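**The Dutbridge Home for Stray Animals**
*Report of the Night Warden*

The Governors of the Dutbridge Home have asked that the matter of the dog in Kennel 19 be set down in full, so that those who come after may understand why the kennel is no longer let to other animals.

The dog was received on 2018-11-02, shortly before closing. It was a large grey bitch of no certain breed, lame in the near hind leg, and wore a leather collar without a tag. A carter had found her on the Prusasska road and brought her in under a blanket. He declined to give his name. The receiving clerk entered her in the register as Nikis, that being the next name on the list approved by the Governors, and assigned her the entry number 1233.

She refused food for two days. She did not bark. The Home's rules provide that any animal so disposed shall be seen by the visiting surgeon, and Dr Abou Zeid attended her on the Sunday. He recorded a healed fracture, worn teeth and a sound heart. Under "Temperament" he wrote the single word "waiting", and was asked by the office to amend it. He did not.

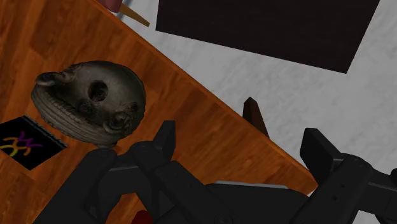
Under the Home's regulations, a dog unclaimed after seven days may be offered to the public. Nikis was offered accordingly. A family from the lower town came on the first Saturday and were courteous to her; she was courteous in return, and lay down with her back to them. A retired schoolmaster came twice. On the second visit he sat outside the bars for an hour, reading aloud from the newspaper, and then signed the book to say that he did not think she was free.

I have been Night Warden here for many years and am not given to fancy. I must nevertheless report that each night, at ten minutes past two, the dog rose and stood at the gate of her kennel. The other dogs, who will commonly shout at a falling leaf, were silent while she stood. After a little she would turn three times and lie down again. I entered this in the night book on each occasion, as I am required to enter any disturbance, although there was none.

The cost of her keep was raised in the winter. The Home had at that time 900 pounds in its general fund and a roof in want of repair. A motion was drafted to send her to the farm at Prusasska, where older dogs are taken without charge. It was to be heard on the Monday.

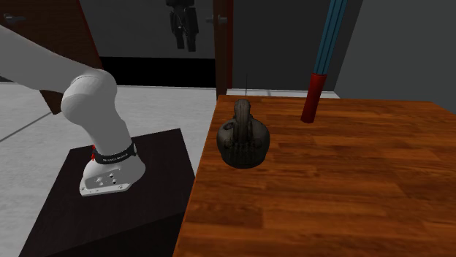
On the Sunday night it snowed heavily. At ten minutes past two the dog stood, and on this occasion the bell at the street door was rung. I went down with the lamp. The caller gave her name as Yasmine Belkadi. She had been in hospital abroad since the autumn, had returned by the late train, and had walked from the station because there were no cabs. She apologised for the hour. She wished to know whether we had a grey dog.

The regulations do not permit an animal to be released at night. I told her so, and she said that she quite understood, and might she wait inside. I gave her the chair from the passage and set it by Kennel 19. The dog had already put her nose through the bars.

I then unlocked the gate. I make no defence of this and have accepted the Governors' reprimand, which was fairly worded.

Miss Belkadi signed the register at eight in the morning and paid the fee. The dog's name, she informed the clerk, was Duchess, but she thought that after so long Nikis might be kept as well – and both were written down. They left by the side door, the dog still somewhat lame, and took the path along the river.

The night book shows no entry for the following night, at ten past two or at any other time. I did, however, go down and stand there a while, until the dogs began to bark.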